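Search reviews
Enter keyword Go

Gelness See-Through Blocks, 40-piece box

I didn't want to like these and mostly I don't, but my sister-in-law Pilar Leiva swears by them and I said I'd give them a fair month before opening my mouth. The month is up.

What you get is a box of small translucent blocks in soft fruit-drop colors, a folded sheet of ideas and a drawstring bag that is too small for the contents. The sheet promises "over 400 builds." I would love to meet the person who sat down and came up with them, because the ones printed on my sheet include a square, a bigger square, and something labeled "bridge" that is two blocks with a third on top. If you count every way of laying three blocks flat, then sure, 400.

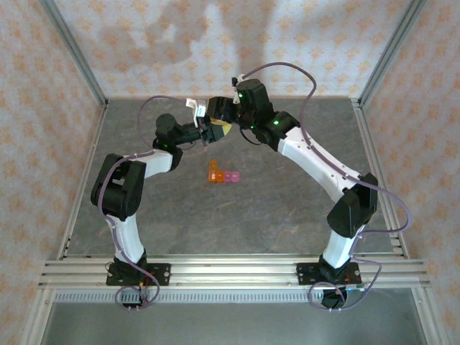 Color is the thing Gelness pushes hardest, so I paid attention to it. The box copy talks about light passing through and colors "mixing like paint." In a dim room they look like hard candy and do very little. Under decent light on a plain surface they're nicer, I'll give them that. Lay a short row flat on gray, two orange and then two pink, all touching, with one more orange on its own above, and you can tell the colors apart, but orange and pink are close cousins and I wouldn't hand these to a kid who is just learning color names. My neighbor's boy called all of them "red" and I didn't have the heart to argue.

Fit is where I started to get annoyed. Pieces that ought to sit flush mostly do. Then you get one that rocks. I swapped it around, turned it over, tried it against every other piece in the box, and it still rocked. I wrote to Gelness and somebody named Zihan Meng sent back a polite note offering to replace the single block if I mailed it in at my own expense. For one block! I kept it. It holds the kitchen window open. 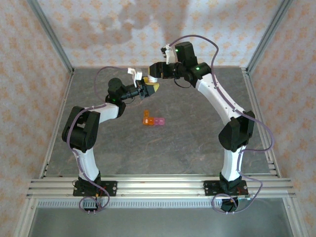 The bigger problem is height. Flat patterns are fine and you can fuss with them for a good while. Anything going up is a gamble. We tried a tower next to a bottle of vitamins, the goal being to reach the cap, and gave up well short after a string of collapses. The surfaces are slick and they pick up fingerprints, which makes them slicker. Wiping helps until the next pair of hands. Pilar says I should be building wider at the bottom. Pilar was never at my table when it fell over.

Compare the Tsao set, which costs more and comes in duller colors. Those have a faint texture on the faces, and my tallest stack stayed put while I went to answer the door. The Tsao bag closes, too. 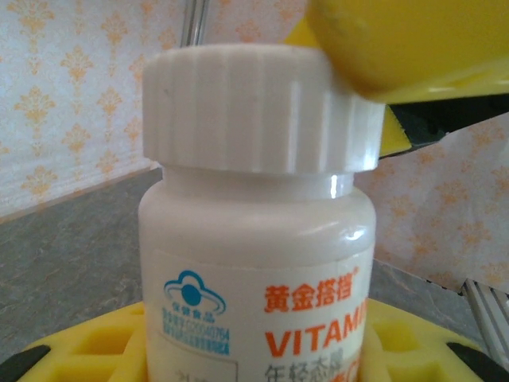
Cleaning is easy enough. Warm water and dish soap, dry them on a towel. I did not try the dishwasher and the sheet doesn't mention it. After a month mine have fine scratches on the faces that get slid around most, and with see-through blocks every scratch shows. Solid colors would have hidden it.

There is also a 145-piece box – same shapes, just more of them – and I can't think why anyone would start there. If you have a sunny table and someone who likes making flat patterns, buy the small one on sale. At full price I'd get the Tsao and live with the colors.

Two and a half stars. The half is for the orange.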